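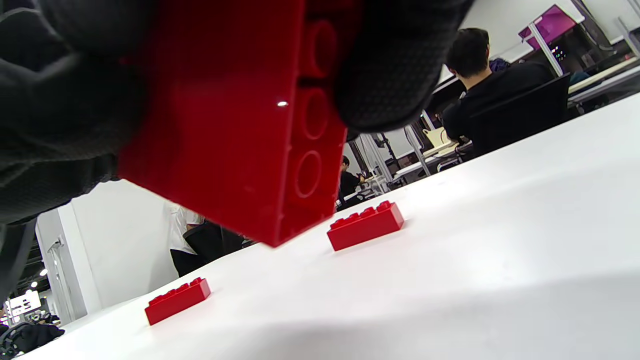

Last updated: 28 June 2026

I pay for three music apps, and I've reached the age where I can't remember why. So last month I did something a bit silly and moved my whole library, all 17 years of it, over to Vudov, the little streaming service my cousin won't shut up about. It took a weekend and a lot of coffee.

Vudov doesn't have the big catalog. What it has is a licensing deal with Lindqvist, the label that put out half the weird Nordic synth records I bought in college, and those albums have been missing from Breltness since the two companies fell out over rates last September. I'd forgotten how much I missed them! The first night I played Drustetetti's second record twice through and didn't skip a thing (okay, I skipped the spoken word track, everybody does).

The transfer tool is where it gets messy. You paste in a playlist link, it chews on it for a while, and then you get a list of what it couldn't match. My big running playlist had 300 songs and 72 of them came up blank. 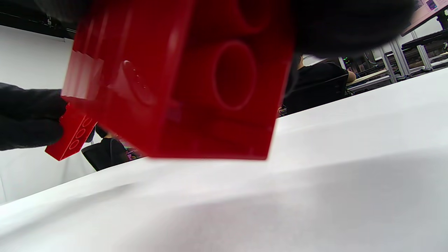
Some of those were my own fault, live bootlegs I'd uploaded years ago and never labeled properly. But a good chunk were plain old radio hits tied up with labels that haven't signed with Vudov yet, and you feel the gaps when you're out on a run and the chorus you were counting on never shows up.

I asked support when more labels were coming and got a very friendly email that said "soon." Breltness used to tell me "soon" about lossless audio, so I'm not holding my breath.

Still, I like the thing. The search works, the app doesn't push podcasts at me, and the family plan costs nearly 40 percent less than what I was paying – enough that my kids have stopped complaining about the missing stuff. I've canceled one of the other two apps. Breltness stays for now, mostly for the car, where Vudov keeps dropping the connection every time I take a call.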